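The Woman Who Reads Other People's Recipes

There are 477 handwritten recipe books in Leokadia Borkowska's flat, and she would like it known that she can cook from perhaps a third of them. The rest are illegible, or assume the reader is her author's daughter, or say things like "proceed as for the Tuesday one" without ever having mentioned a Tuesday one.

"People think I have a treasury," she says, moving a pile of exercise books off the chair so that I can sit on it. "I have a lot of instructions for making aspic."

Borkowska began collecting when she was clearing out an aunt's house in Grerness and found a ledger in the airing cupboard. One half was coal deliveries. The other half was cakes. The two had been written from opposite ends and met in the middle at a recipe for seed loaf, which had been partly charged to the coal merchant. She took it home, then bought another at a church sale, then stopped being able to walk past a box of old papers. Her husband, Sorin Marinescu, describes this period as "the last time we had a dining table".

Her own book, Butter the Size of an Egg, comes out in March. It is a history of home cooking told entirely through what people left out. The title is a measurement she has met so often that she once tried to settle what it meant. She bought eggs in every size the market had, made the same shortbread with each, and came away with a drawer of shortbread and no opinion.

"They were all fine," she says. "That was the annoying part. You could be out by a third and it was still shortbread. I'd been weighing things to the gram for twenty years like a chemist."

What did the writers think they were doing, if they weren't telling anyone how to cook the thing?

"Reminding themselves. You don't write down what you know. One of mine says 'Goose. Remember the string.' That's the whole page. I've thought about that string more than I've thought about some of my relatives."

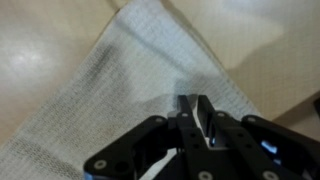

Branislav Čierny
Food and Books Editor

Some of the best pages have no cooking in them at all. A notebook from 1,196 miles away (she worked it out, the postage having been memorable) contains a list of guests who must not be given onions, with reasons. Another has a pudding crossed out so hard the pen went through to the following page, where somebody else has written, in a rounder hand, "I liked it."

Marginal notes get a chapter to themselves. Borkowska reads them the way other people read thrillers, and has sorted the verdicts into a scale of her own, which runs from "v. good" down through "good if hungry" to "Father ate it". I ask what the highest praise is. She says it is a stain.

"If the page is clean, they never made it. They copied it out to be polite. You go to someone's house, you say the cake's lovely, she fetches a pencil, and now you own a recipe for it until you die."

The book very nearly didn't appear. Her first publisher wanted the recipes tested and updated, with a photograph for each. She agreed, got as far as a calf's head, and wrote to ask whether they were sure. Satia, the small press that eventually took it on, printed 800 copies and asked only that she remove a joke about suet. She removed a different joke about suet and is waiting to see if they notice.

Her editor there, Siriporn Sitthichai, tells me on the phone that they have noticed.

Borkowska has no plans to modernise anything. She is suspicious of recipes that begin with a holiday, and of any that promise to be ready in 49 minutes. "Who timed that? Who stood there and thought, no, fifty would put them off?" She does use the internet, mostly to argue about dripping.

By now it is past four and I have been given a biscuit from one of the books, a flat, pale affair with caraway in it. I say it's very nice. She looks at me for a moment and goes off to find a pencil.

While she is out of the room, Marinescu leans in from the hallway to ask whether I have a car, and how much would fit in the boot.

Butter the Size of an Egg is published by Satia in March.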